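I've had the Hiebert folding table since September and I've been meaning to write it up for ages, so make a cup of tea because I've got quite a lot to say about a table.

A bit of background. We live in a terrace in Drelumham with a back room that has to be everything: spare bedroom, sewing room, the place where the Christmas wrapping happens, and twice a month the place where Elsie Pearce and I cut out curtains for other people. For years we did the cutting on the floor. My knees have now sent in their notice. I wanted a proper table that I could put away at night, and I didn't want one of those paste tables that bows in the middle as soon as you lean an elbow on it.

I looked at three or four. The Workura one was the cheapest and I very nearly bought it, but Elsie had used one at her sister's and said the legs walked. (They do! I went and tried it. You push a pair of shears through anything heavier than lining and the whole thing shuffles off towards the door.) The Brastska was gorgeous, but it weighs as much as a piano and there's no way I'm getting it in and out from behind a wardrobe on my own. So the Hiebert it was, bought from Bogumił Tomaszewski's shop on the high street, and he very kindly carried it to the car for me.

Putting it together took me 90 minutes, which is longer than the leaflet says, but I did stop for lunch. The leaflet is all drawings with hardly any words, and the drawing for the hinge is wrong way up, or at least I had to turn the page round to make sense of it. Once I'd got past that it was fine. You get two spare bolts and a little key which I've already lost.

Folded, it's about as deep as a shoebox stood on end. Open, it's 102 cm across, and that makes a real difference if you do anything with fabric, as most curtain cloth folded in half will lie flat on it with room left over for the scissors. The height is spot on for me and slightly too high for Elsie, who is tiny. There are screw feet, but they only go up, so she stands on a bit of old decking.

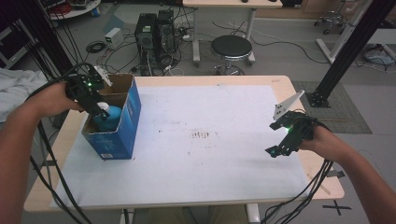
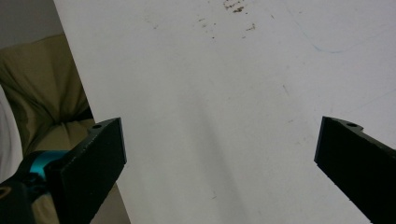
What I hadn't thought about before I bought a work table is what you put on top of it. Hiebert will sell you a fitted mat, and it's a silly price, so I've been trying the alternatives. Oilcloth is lovely to wipe but pins skid about on it and it never quite loses its creases. An old blanket under a sheet is what my mum used for pressing, and it's still the best thing for ironing on, though hopeless for drawing a straight line. The one I've come round to is plain white paper in the biggest sheet you can get, laid straight over a light wooden top like the one in the first photo. It's cheap, you can scribble measurements on it, and dark thread shows up a treat. The drawback is that everything else shows up too: look at those little brown specks and smudges in the second one. If you're working with cream silk you'd want to whip that sheet off and put down a clean one before you started. I get through a roll every couple of months and I don't begrudge it.

Now, stability. This is what everybody asks me. With the leg braces locked it's very good indeed, much better than I expected from something that folds. I can have the sewing machine going flat out at one end and a mug of tea at the other and the tea doesn't so much as ripple. The braces have to be properly clicked home, mind. I didn't do it the first week and had a wobble that I blamed on the floorboards for days. There's a definite clunk when they go in, and if you haven't heard the clunk, go round and do it again.

I wouldn't sit on it. My grandson did and there was a creak I didn't like.

The surface has held up nicely. I've dropped shears on it, point down, and there's a small dent that I can find with my finger but can't see unless the light's coming in sideways. Hot things are another matter. I put a travel iron down for a moment without its stand and it left a pale mark, my own fault entirely, and beeswax has brought it back most of the way. I'd give the whole top a wax before you use it at all, as it comes rather dry.

Moans, then. The castors are only on one side, so you tip it up and wheel it like a sack barrow, which is fine on boards and horrid on carpet. The strap that holds it shut is mean and thin and the buckle slips; I've replaced mine with a luggage strap. And the drop leaf has a gap along the hinge where pins go to hide. I run a magnet along it at the end of the day and you would not believe what comes out. A strip of masking tape solves it if you can stand the look of it.

One more, and it's a small one: the edges are quite sharp as they come. I went round mine with fine sandpaper after snagging a lovely bit of voile, and it only took ten minutes, but at this price I think they could have done it at the factory.

I did look at the reviews on the maker's own page before buying, all 1,215 of them (well, I read the first few pages and then the really cross ones, which are always more fun). Most of the cross ones were about delivery. A few mentioned the strap, so it isn't just me.

Would I buy it again? Yes, I think I would, and Elsie's after one for her own house, provided she can find somewhere to keep it. If you've only got a small kitchen and you want something for the odd hem, save your money and use the ironing board. If you're cutting out big pieces every week and your knees are anything like mine, go and have a look at one in the flesh, lean on it hard, and ask them to show you how it folds before you hand your card over. Bogumił has one set up by the window and he won't mind a bit. Take your own shears if you can, and try it from the long side, as that's where I do nearly all my cutting.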